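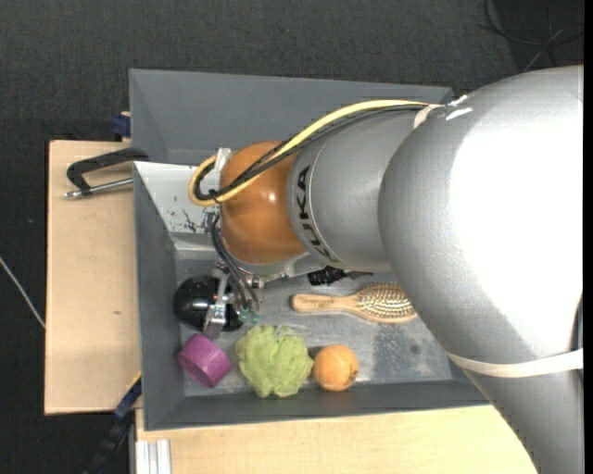 Jul 9, 2021 – sorting day for the household odds and ends, and I've finally got the Fernville stuff separated from the Karras stuff! The gray bin is the one I'm keeping for small mixed things, and the purple cup can stay in there, tipped on its side like that, until Menaka has weighed everything. Heaviest item so far is 820 g, lightest 16 g (I rechecked that one on the other scale). Still need labels for shelf two – Polyxeni has the roll, I think. Ask her about the Rostow box too.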